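Skarutcombe College, Robotics Workshop
Term project report: Teaching a two-arm robot to handle clothes with elastic
Submitted 11 July 2023

1. Background

Our group took over the laundry project from last year's class. They had the two-arm bench robot folding square towels and wanted to move on to real clothes, but ran out of term. The towel program is called Brakitus and we kept the name for our version, although most of the code is new.

Towels are easy because they have four corners and lie flat. Clothes with an elastic waistband do not. The band pulls the cloth in, the opening closes up, and the robot has no corner to look for. We picked waistbands as our whole topic.

2. What we set out to do

The goal was for the robot to pick up a garment by two points on the waistband, pull the band straight, and lay it down with the legs or skirt pointing away. Folding was left out. We decided that in May, after the first planning meeting, and it was the right call given the time we had.

3. How the demonstrations were recorded

We did not drive the robot arms to make the training data. We used a pair of hand-held grippers, one in each hand, and did the task ourselves. The fingers on the grippers match the ones on the robot closely enough that the recordings carry over. Each recording is one garment from first pinch to release.

The first batch was done on the workshop table at the college. It went quickly, but the model trained on it only worked on a plain gray surface. Our instructor told us to get out of the lab, so the second batch was done at home, on beds and sofas, with whatever clothes and bedding were already there. Every member of the group took the grippers for a weekend. The rules were short:

Use clothes with a gathered or elastic waist.
Do not clear the room first.
Start with the garment crumpled, in a different way each time.
If you drop it, keep recording and pick it up again.

We kept 40 recordings from the lab and 37 from homes. Another 18 were thrown out, mostly for a gripper leaving the tracking area or a battery dying in the middle.

4. Problems

Thin cloth was the worst. The fingers close on two layers when you want one, and then the band cannot open. We learned to come in from the side with the fingers nearly shut and take a small pinch. People got better at this with practice, so the early recordings are slower than the later ones. We left them in.

Window light was a problem in several homes. A bright window washes out part of the picture and the marker tracking drifts. Recording in the late afternoon helped. Closing the curtains helped too, but then dark clothes were hard to make out.

The wrists get tired. The grippers are heavier than they look and after an hour the motions get sloppy – we switched to short sessions with a break. 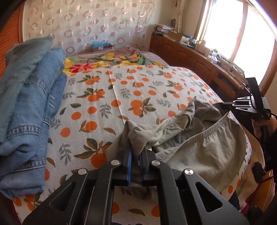

Labeling took longer than recording. For each clip we marked the moment of the first grip, the second grip, the pull and the release. Two people labeled every clip separately and we compared. The pull was the hardest to agree on, as people often start to stretch the band before the second grip is firm. In the end we marked it from when both grippers were closed and moving apart.

5. Results

We trained one model on the lab clips only and one on everything. Both were tested on the bench robot with clothes it had not seen, laid on a patterned cover from the Grorngate thrift store. The lab-only model reached for the pattern on the cover several times and got the waistband on 2 tries. The model trained on everything found the band on most tries, but often let go during the pull. We think the grip force is set too low for elastic – the towel settings were never changed.

6. Next steps

The grip force should be fixed first. After that the group would like to try children's clothes, where the bands are shorter and the arms come close to each other. The recordings, the labels and the notes on tracking are on the Yang drive in the folder for this term. The grippers are back in the workshop cabinet, and the left one needs a new battery clip.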